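Review: Holmgren cotton table cover, green

We bought the Holmgren cover in November to replace the felt one on the long sorting table at Brirkiston. The old felt shed fibers onto everything and could not go in a washing machine. The Holmgren is cotton, hemmed on all sides, and comes in one size, 388 cm long. It cost less than the Drimthorpe cover we looked at first, and shipping was included.

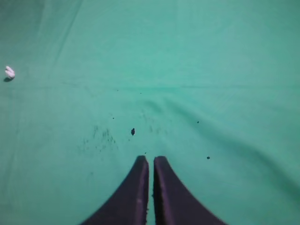 Candthorpe Crafts Club | Equipment Reviews

Color first. The seller calls it green, but it leans toward blue, and it looks paler under direct light. The finish is matte, so there is no glare under the ceiling lamps. Light-colored pieces are easy to find on it.

It creases. Ours came folded in a flat pack and the fold lines took 4 washes to soften. Ironing on medium helps, but gentle ripples come back once people start leaning on the table. If you need a dead flat surface for cutting or drawing, put a board on top.
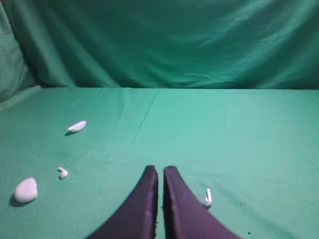
Small white pieces on the green cloth.

Washing is simple: cold water, line dry. We lost a little length after the first wash and none after that. The hem has held, apart from one corner where the stitching was loose on arrival. Holmgren offered a replacement, but we sewed it up ourselves.

The cover has no backing, so it slides on a varnished tabletop. We use clips along both long sides. A strip of non-slip mat underneath also works. Spills go straight through, so keep drinks on a side table.

Good value for sorting, beading and card work. Not suitable for paint or glue. We would buy it again in the same color.

Item number 1436, kept in the tall cupboard with the clips.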